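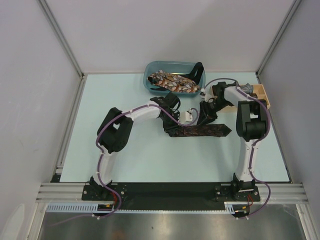
How to share a folding table with two robot arms

By Nelly Tamayo, November

At Flastel we sort and fold scarves, ties and other small textiles for resale. Before the arms came, each of us folded the whole shift. Now the arms do a part of it, and our work became different. I write these steps for colleagues who start at a cell for the first time.

1. Prepare the bin. Put in only a few pieces. If the bin is too full, the grippers take two fabrics together and you must stop the cell.

2. Check the organizer. Every compartment you want to fill must be free before the start. Rolled pieces from the earlier batch can stay, but tell the cell which places are taken.

3. Start with long, narrow pieces. They are the easiest for the arms, one gripper holds an end and the other works along the edge. Thin silk is still difficult – please fold it by hand.

4. Watch the first 7 pieces without doing other things. After this you can go to the inspection desk, but stay where you hear the signal.

5. When the arms stop, press pause before you reach inside. Also when they look completely still.

6. Write down each piece you corrected and what was wrong. Dezső Barta reads these notes every morning and changes the settings from them.

What changes for you

You will fold less and look more. In our first month we had 1544 pieces through the cell, and 29 came back to us for folding again. My wrists hurt less in the evening, but my eyes are more tired, so we now change places every 40 minutes. Some colleagues miss the quiet rhythm of folding – I miss it also, a little. The hand table remains open for delicate pieces, and you can ask for a turn there when the shift plan is made.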